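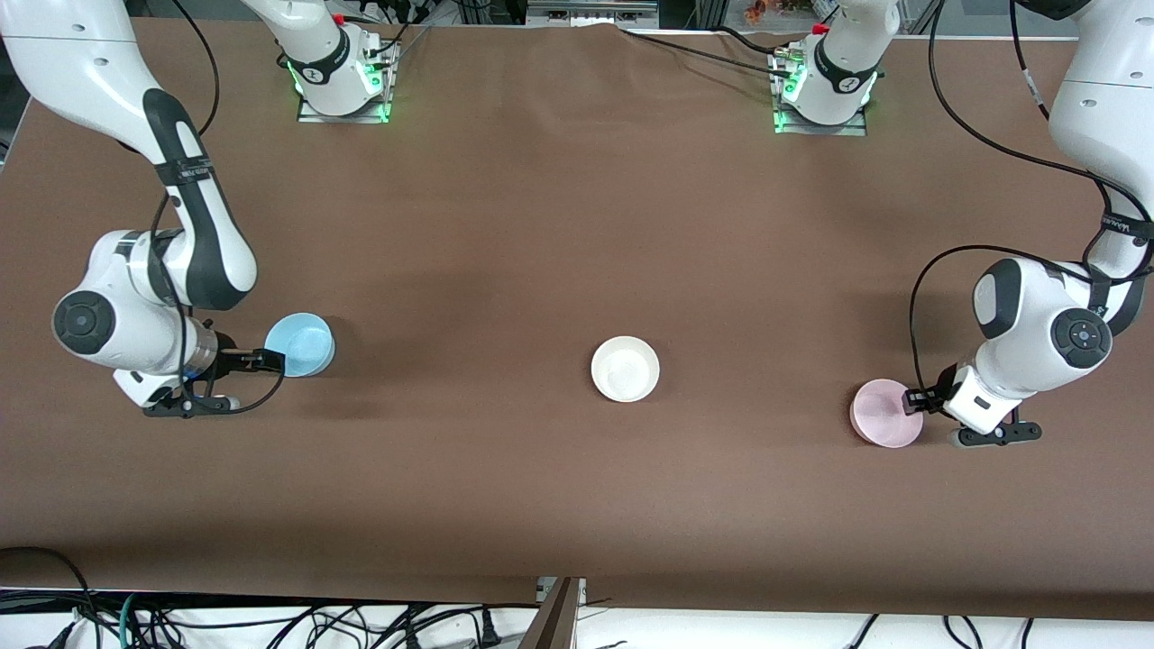

Trivex two-arm tabletop kit: notes after our trial period
Forum: Benchtop Arms and Kits > Reviews

benchrat_ohio
Posted 1/14/23

We've had the Trivex two-arm kit on trial and I said in the other thread that I'd write it up. We are a small shop that does sorting and packing of housewares samples, so most of what we care about is picking up light, round, slightly awkward things and putting them down where they belong. Bowls are a good test for that. They roll a little, the rim is thin, and if the grip angle is off you find out right away.

What comes in the kit: both arms, both base plates, parallel-jaw grippers, the control boxes, and a one-year seat for the Risen software. The table and the frame are not included. We bought our own and covered the top with a matte brown covering to cut glare. I'd recommend doing the same. Our first tabletop was shiny and the vision side of Risen did not like it.

Setup took most of a day. Bolting down the bases is easy. The cabling is the slow part. There is a lot of it, and the sleeves they give you are too short to reach past the front of the table, so ours is lying loose down there until I order something longer.

Results on the bowl stacking job, one bowl set inside another: 273 tries over the trial, and all but 15 ended with the bowls nested. Most of the misses were the upper bowl landing on the rim of the lower one and tipping.

I've put the stacking job further down where people can see how the arm comes in.

Good:
Arms repeat very well once they are warmed up.
Grippers don't mark the bowls.
Teaching by hand is quick. You move the arm, press the button, go on.

Not so good:
Cabling, see above.
The manual is a translation and the section on the wrist is out of order.
Support answers, but slowly.

Ask if you want anything specific.

gantry_guy
Posted in reply

Thanks for the numbers. Did you run both arms at the same time, or one at a time? The sales page makes a big deal of both arms working together and I've never seen anyone outside the company show it.

benchrat_ohio

Both. For reaching out to two bowls at once they move together and it works fine. For the stacking step we have one arm place and the other one wait off to the side. You can have them do it together but you need to set up the keep-out zones in Risen, and the default zones are very large. With the defaults on, one arm would stop whenever the other came near the middle of the table.

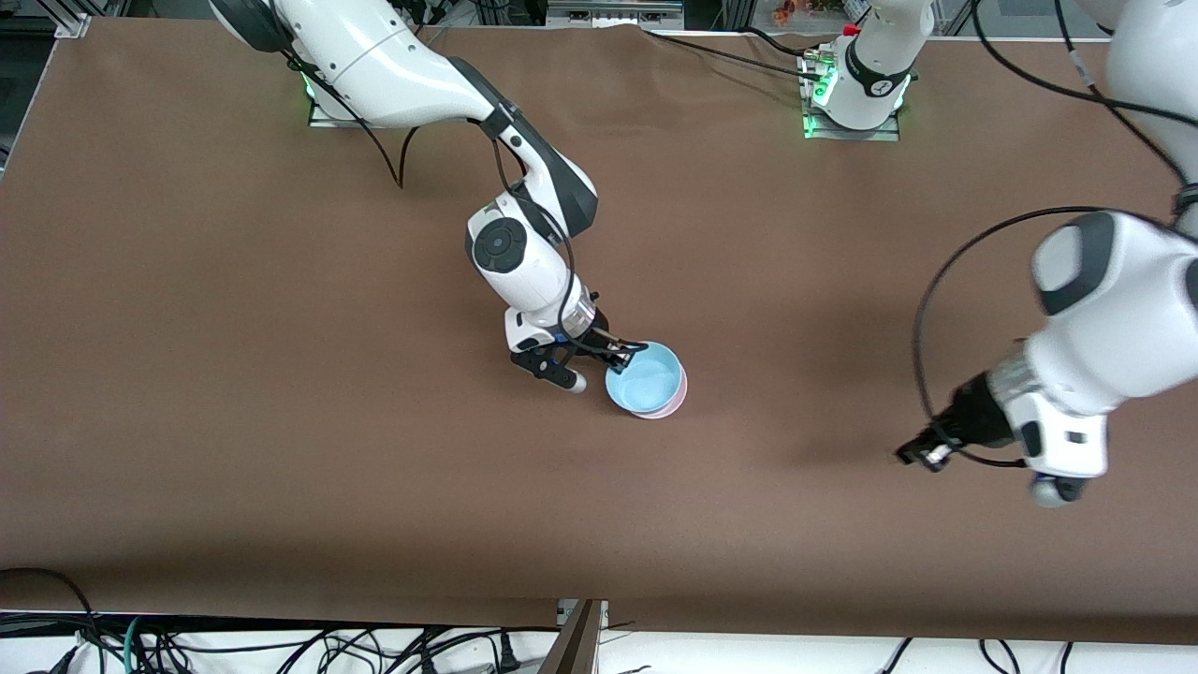 Stacking job: light blue bowl in the pale pink one, right arm holding, left arm standing by.

plasticsfloor
Posted in reply

I had this kit before you did and sent it back, so I'll give the other side. My problem was the cable that runs from the wrist to the gripper. You can see how far it loops out on both arms. On our job, which was bottles, that loop caught things. After the second time it pulled a bottle over I taped it down, then it was too tight and the wrist faulted at the end of its turn.

For the price I don't think the buyer should be solving that with tape.

benchrat_ohio

Fair point. Bowls are low, so the cable mostly passes over them. I can see it being a problem with anything tall. We did move the clip on one arm a couple of inches higher up and that kept the loop away from the fingers. I wouldn't call it fixed.

slowmoto

plasticsfloor, was that with the stock clips or the Strömberg cable kit? Trivex sells the Strömberg one as an add-on. It has a swivel at the wrist and you leave a lot less slack.

plasticsfloor

Stock. I was quoted for the add-on and said no. It should be in the box.

slowmoto

I agree it should be in the box. I'm only saying it works. I've had it on since July and haven't touched it.

gantry_guy

What does the add-on cost? Nothing listed on the site, just "contact us."

slowmoto

My invoice says $1,307 for the pair, fitted. Mine came through Niltier, so direct from Trivex might be different.

plasticsfloor

That is a lot of money for two cables and a swivel.

slowmoto

No argument there. It includes the visit, though. The tech also redid the calibration on both arms while he was here.

tinshop_dee
Posted in reply

Question about the grippers. We'd be handling thin metal lids. Is the rim grip something you set up, or does Risen decide? I looked at a different kit last year that always wanted to grab from straight above across the whole part, and that's no use for anything wider than the jaws open.

benchrat_ohio

You set it up. There is a grip menu for each object and "rim" is one of the choices. You pick how deep the finger goes and at what angle, then teach it once. One finger inside the bowl and one outside is what we used. The pads have some give. For a metal lid I'd want to know how flat the edge is. If it is sitting flush with the table the lower finger has nowhere to go.

tinshop_dee

They're flush. So I'd need a lip or a tray underneath.

benchrat_ohio

Yes, or suction. Trivex has a suction tool but I haven't tried it and can't tell you if it's any good.

gantry_guy

I have tried it. Fine on flat metal, weak on anything with a curve. For lids I'd go that way before I bothered with a tray.

tinshop_dee

OK, that helps. Will ask them for a demo with our own parts.

plasticsfloor

Get the demo with your own parts in writing. Mine was done with their parts, and the bottles they used were shorter than ours.

benchrat_ohio

Good advice. We sent them our bowls ahead of time and they ran those.

To answer a private message I got: yes, we are keeping it. The stack rate is good enough for samples. I would not put it on a full production line without somebody nearby. I'm going to get a quote on the Strömberg kit too, and ask Trivex if they'll take something off for a trial customer. If they do I'll post the figure.

slowmoto

Ask Niltier as well. They matched a quote for me once.

benchrat_ohio

Will do. Does anyone have a source for wide cable sleeve that opens along the side? The kind in the kit has to be threaded from the end and I'm not unplugging everything again.

gantry_guy

Any electrical supply place has it. Ask for split sleeve and buy one size bigger than you think.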